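15 Jul 2018
By the Hakbridge Robotics Letter desk
14 shares | 3 comments

Simulated practice, real claims: a second look at the Grulis result

Most of you will have seen the Grulis paper by now, or at least the chart from it that has been doing the rounds. The short version is that a robot arm learned to put small objects into an open cabinet by practising in simulation, and that it did so with a lot less practice than anyone had managed before. The group's own summary calls the kitchen placement problem "largely addressed." I have read the paper twice and the appendix once, and I would like to see that phrase taken out.

I should say what I think is good about it first. Grulis is a training method. It doesn't involve a new arm or a new gripper. The idea is that you take a modest set of demonstrations, steered by a person, and let the software make more of them by shifting the objects about and bending the recorded motion to suit. Other groups have tried the same thing and mostly ended up with a pile of motions that look fine and fail at the last centimetre. The Grulis authors added a checking step. Each made-up demonstration is played out in the simulator, and if the object doesn't end up where it should, the whole run is thrown away. It's a plain idea and I'm a bit annoyed that it took this long for somebody to write it up properly.

They started with 18 human demonstrations per task and grew them to 600. The learning part is ordinary. It takes pictures from the simulated cameras, plus the joint positions, and predicts the next short stretch of movement. There is nothing in there you couldn't build in a decent lab with one graduate student and a bit of patience, and I mean that as praise.

My trouble starts with the test scenes. All the headline numbers come from a simulator package called Brundness, which a fair few of our readers use. It's a good package. It is fast, it is free for university groups, and the contact model is far better than what we had a few years back. But it is kind to robots in ways that matter a lot for this particular job.
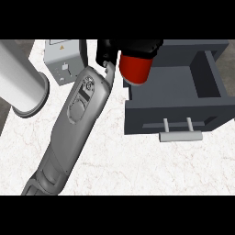
Take friction. In Brundness the default is one friction value per object, the same all over, and it stays put for the whole run. Anyone who has watched a real gripper try to hang on to a smooth round thing knows how little that has to do with life in the lab. Things turn in the fingers. They tip a little when they are lifted, and then you are lowering them at an angle nobody planned for. The appendix says the friction value was "varied modestly" during training. I looked for the range and couldn't find it. If the range is small, the arm has never had to deal with a slip, and the success rate tells us only that it can do the task when nothing slips.

Then there is the lighting. Even, bright light with soft shadows is the default setting, and the paper makes no mention of changing it. A policy that works from pictures will happily learn to lean on that. Put a window next to the bench, wait for the late afternoon, and half the surfaces change colour. I don't expect every paper to deal with this. I do expect a paper with the word "kitchen" in its title to mention it.

The counter layouts are the third thing. The authors report 12 of them, which sounds like a decent spread until you read how they were made. The cabinet stays in the same place in every one. What changes is the finish of the countertop and where the other objects are put. So the arm has to find the object each time, fair enough, but the drop-off is always in the same spot. A policy could learn the second half of the job as a fixed motion and still score very well. The authors could have ruled this out by nudging the cabinet over by a hand's width and running the tests again. It would have taken an afternoon. They may have done it, of course. If so I would love to see the numbers.

Now, to be fair, there is a real-world section. It is a page and a half long and sits near the back. They ran the policy on a physical arm, on a bench set up to match the simulator, and the success rate dropped. How far it dropped depends on which table you read, because one counts runs where the object was placed and the other counts runs where the object ended up inside the cabinet "by any means." I take the second kind to include being dropped in from a height. That would be fine for a dish sponge and less fine for an egg.

I wrote to the group with these points and got a quick and friendly reply, which I appreciated. They agree that the friction range should have been printed and say it will be in the next version. On the fixed cabinet, they said that moving it was "outside the scope of the present study." On the lighting they didn't say anything.

A reader will fairly ask whether I'm holding this paper to a standard that no other one meets. Maybe a bit. The older Živković benchmark, which most of us grew up on, also kept the target in one place and also used flat light, and we all reported numbers on it for years without blushing. I certainly did. But no one claimed that doing well on Živković meant that the problem was finished. We said it meant your grasping code wasn't broken. That seems to me about the right size of claim for this kind of test, and I think Grulis clears it comfortably.

What would change my mind? I'd want the friction range printed, for a start. After that, the cabinet moved, even a little, between training and testing. I'd like at least one set of objects that weren't in the training pool at all, and one real bench that nobody had tidied up to look like the simulated one. And I would like the failures described. The paper gives 1941 test runs in total and not one sentence on what the bad ones looked like. Did the arm miss the object, or pick it up and lose it? Did it catch the edge of the cabinet on the way in? Those are three different problems with three different fixes, and a single percentage hides all of them.

The checking step deserves a closer look too, and here I have a worry that I haven't seen raised elsewhere. If you throw away every generated run that fails, you end up training only on the easy versions of the task. The hard placements – awkward angles, objects hard up against something else – fail more often when the motion is bent to fit, so they get thrown out more often. By the time you have your full set, the hard cases may be nearly gone. Then you test in the same simulator, with positions drawn from the same spread, and the few hard ones barely dent the average. The authors could settle this with one plot, showing where the objects started in the runs they kept and in the ones they binned. I asked about that as well. They said it was a good suggestion.

For those of you thinking of trying the method at home, my advice is to go ahead, but keep the discarded runs. Disk space is cheap and you will learn more from that folder than from the success rate. Our own small group at Hakbridge began a rough copy of the setup in January, working from an early draft, and we still don't get the published figures. We are a few points short on the easy objects and a good deal further off on the tall ones. That could easily be our fault. Our demonstrations were recorded by people who were new to the controller and it shows in the motions, which wobble.

We'll run the moved-cabinet test ourselves once the arm code has been cleaned up, and print whatever comes out. If the policy copes, I'll say so in this space in the same size of type. If any of you have already tried it, on Brundness or anything else, please write in, and send the failures along with the rest.

Last updated 15 July, to correct a table reference in the real-world section.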